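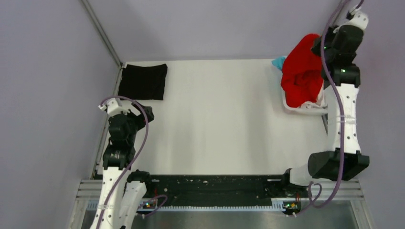

Munther Hourani wrote in to ask whether a petition still counts if half the people who sign it live outside the district. In Daseck it does, but those names are struck out before the total is checked, so collect more than you need.

## Getting a petition onto the council agenda

1. Write the demand first, in one sentence. "Keep the Ninh Road bus depot open" is enough. Background goes on a separate sheet.
2. Put that sentence at the top of every page. Loose pages without it are rejected.
3. Ask for full name, postcode and signature. Leave out phone numbers.
4. Number the pages and keep copies. 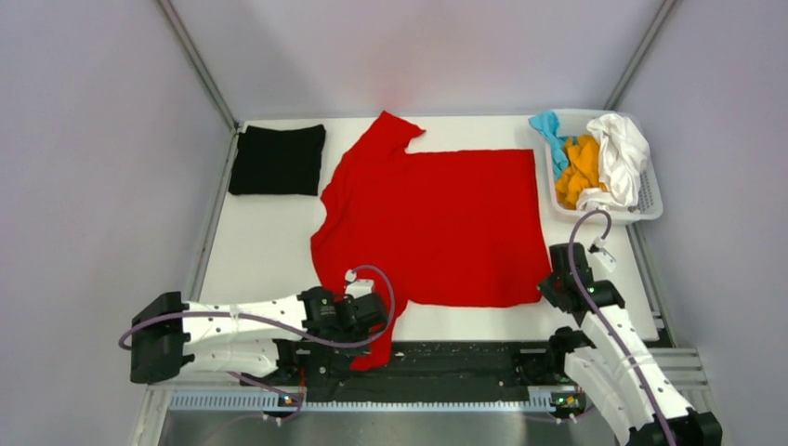

How many signatures do you need? The threshold for a debate is 1,646 valid names, and 50 gets you a written reply.

Our depot petition lost 186 names at checking – mostly missing postcodes. Anisa Hidayat now looks over each sheet before the signer walks off, and we lose far fewer.

## Handing it in

Take the sheets to the front desk at the council offices and ask for a dated receipt. The lead petitioner has 31 days to send in a speaking request, and it must be in writing. If you are planning a march or rally for the same evening, tell the police separately – the council will not pass it on.
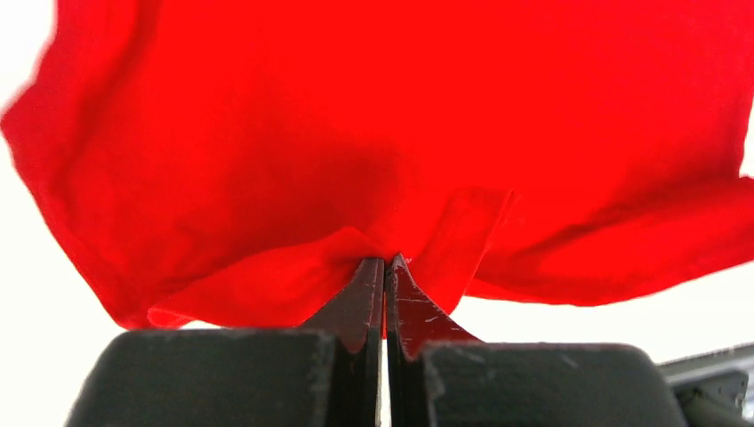 *Red cloth held in the gripper.*

Speaking slots are short. Read yours aloud at home and time it, then send a copy to your ward councillor.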